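Weight limit for small boxed items sent as a letter?

Hermine Fankhauser
I send snack boxes to a friend abroad, one or two at a time. The Rallow counter quoted me the parcel rate for 300 g. The leaflet says anything under 1000 g can go as a large letter. Which one applies?

Esko Kauppinen
Thickness decides it, so the weight is beside the point. The slot gauge at the counter is 50 mm. If the padded envelope passes through without being pushed, it goes as a letter. Measure after packing — the padding counts.

Small cartons like the yellow and orange one, or an Oreo box, should be measured on their thinnest side and laid flat in the envelope.
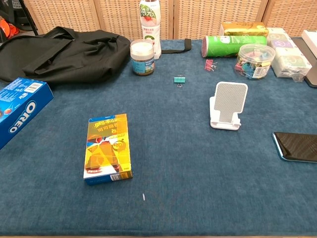
Nelli Keskinen
just use a parcel, less hassle. mine got returned in August

Maham Kazmi
Esko is right on thickness, but there is a second condition. Goods going abroad need a customs form even at letter rate. On the Rallow site it is form 3276. List each food item on its own line with net weight and value. "Snacks" alone gets refused. Check the destination's rules on meat and dairy before you seal it.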